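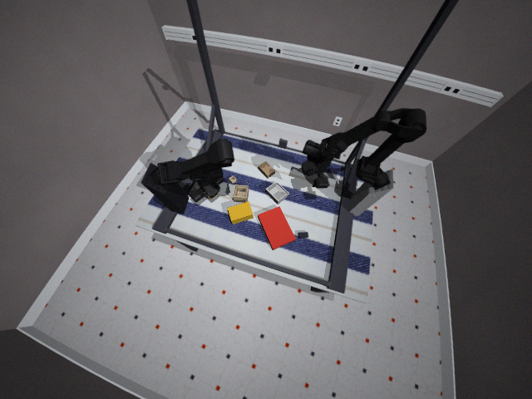
Automation and Everyday Work
Week 9 handout: Can it do the chores yet?
Instructor: Sherif Badawi

Read this before Monday. Bring the worksheet from last week, filled in, with your name on it this time.

Where we left off

Last week we went through the history of factory robots and ended on welding and palletizing, two jobs machines do well. The parts arrive in the same place, the fixture holds them still, and a fence keeps people out. Several of you then asked why the same arms can't clear a kitchen table. The short answer is that a table has none of that. The longer answer takes up this week and part of the next.

The claim

You will have seen the Prustau launch video. The company says its two-armed home unit "handles everyday tidying." I would like you to get into the habit of asking four things whenever you read a sentence like that.

1. Which objects, and who picked them?
2. How many tries, and how many were shown?
3. What counted as done?
4. Was it a real table or a simulated one?

The fourth question matters more than students tend to think. A simulator is a fine place to practice. You can run the same pickup all night, move a box a little, and run it again without breaking a dish. But the simulator knows only what somebody typed into it. Cloth is a good test. On a real table a tablecloth bunches up when a gripper drags across it, and whatever is standing on it tips. In many simulated setups the cloth is a stiff surface with a pattern painted on. Ask which kind you are looking at before you get impressed.

Small rigid boxes are also the easy end of the problem. They have flat sides, they don't squash, and two fingers can close on them. Open containers are a bit harder, because the rim is thin and the arm has to decide whether it is moving the container or putting something into it. Then come the things that fill an actual home: a wet sponge, a bag of rice with the top rolled down, one sock.

A worked example

The Wultton trial, which we will use in class, reports 117 attempts at a sorting task with two arms. The summary calls the result "reliable." Turn to the appendix and you find that a person reset the table after each attempt, and that attempts where an arm stopped by itself were left out. I don't say the authors were hiding anything. It is printed right there. But "reliable" on page 2 and the appendix describe different machines, and the press release quoted page 2.

Compare Bonifacio Bravo's shop-floor notes on the Drastis packing cell (in your reader). He timed the whole shift, including the stops. His numbers are less exciting and I trust them more.

Terms to know

Reset: putting the objects back to their starting positions. Find out who does it.
Intervention: a person stepping in during the task.
Sim-to-real gap: the drop in performance when a skill learned in simulation is tried on hardware.
Cycle time: start of one job to start of the next, stops included.

For Monday

Read the Wultton appendix and Bravo, section 3. Choose one chore you did this week and write down every step, including the ones you did without thinking. Mark the steps you would pay a machine to do at its present level. One page, handwritten is fine.

Optional: the Şimşekoğlu interview on warehouse work. She is more hopeful than I am, and we will argue about it if there's time.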